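Re: [gondton-share] Pantry swap, what's still going?
February 9, 2018
3 replies · 0 shares

On 9 Feb, Cempaka Wattimena wrote:
> Clearing the cupboards before we move to Jorton. Jars, tubs, squeeze
> bottles, some with lids and some not. Is anyone after orange ones? The kids
> want them for the paint table. Also can someone tell me if the Stivach St
> depot still takes lids.

Quick one, on my way out. Yes to lids, but take them off first and bag them seperately, they got grumpy with me in November.

Keen on anything orange pls. Got 5 already, need 9 for the paint table at Lobo Hall. Doesn't matter if the label's half on, I'll soak it. No glass this time, tiled floor.

Can colect after 4, or leave them by the side gate under the tarp. Ta heaps. Colour I'm after is like the one below.

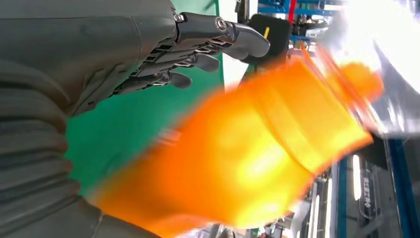 Orange, this sort of colour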